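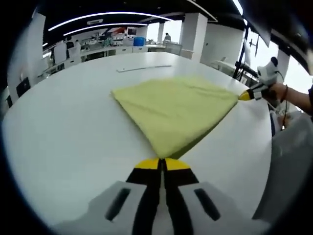
*Yellow-green towel on a white table, folded square.*

# Talladeo Laundry Label Set

Care label text from household linens, typed up by hand and matched to a small set of standard wash codes. It covers bath towels, hand towels, dish cloths, sheets and pillowcases. There are 3865 rows, one per label.

The set was put together for the Talladeo wash planner, which sorts a mixed pile into loads. It can be used without the planner.

## Files

- `labels.csv` - the main table
- `codes.csv` - wash codes and their plain-English meanings
- `fibers.csv` - fiber names as printed, with the spelling we settled on
- `notes/` - corrections, oldest first

All files are UTF-8 with a header row. Fields that contain commas are quoted.

## Columns in labels.csv

| Column | Meaning |
|---|---|
| `id` | Row number, never reused |
| `item` | bath, hand, dish, sheet or pillow |
| `source` | Brikmont, Gostovach or Quintana |
| `text` | Label wording as printed |
| `fiber` | Main fiber, after cleanup |
| `max_temp` | Highest wash temperature, in Celsius |
| `dry` | tumble, line, flat or unknown |
| `code` | Key into `codes.csv` |

If a label gives only a word such as "warm", `max_temp` is left blank and the word stays in `text`. Please don't fill these in with a guess. Makers don't agree on what warm means, and an earlier version that put 40 everywhere gave bad results for cotton-linen blends.

## Where the labels come from

Brikmont is a hotel linen supplier and makes up most of the table. Gostovach is a secondhand shop, so its labels are older and more often faded. Quintana rows come from a self-service laundry where customers let us copy labels while they waited. No customer details were written down.

Labels were read by one person and checked by a second. Where the two disagreed, the item was looked at again if we still had it. In 181 cases we didn't, and those rows have `code` set to `X0`.

## Known problems

- Dish cloths are thin on the ground. There are 104 of them, nearly all cotton.
- Labels in more than one language were typed in English only.
- "Do not bleach" and "non-chlorine bleach only" share a code. They will be split in version 2.
- Some Gostovach pillowcases may be listed under `sheet` - the shop sold them as sets.
- Fabric softener warnings are in `text` but have no column yet.

## Loading

```
import csv
with open("labels.csv", newline="", encoding="utf-8") as f:
 rows = list(csv.DictReader(f))
```

Read `max_temp` as text first. Blank values will break a straight conversion to integer.

## Changes

Last edited 23rd January: fixed the `dry` column for Quintana sheets and removed duplicates left over from the October import.

## License

CC BY 4.0. Credit the Talladeo Laundry Label Set.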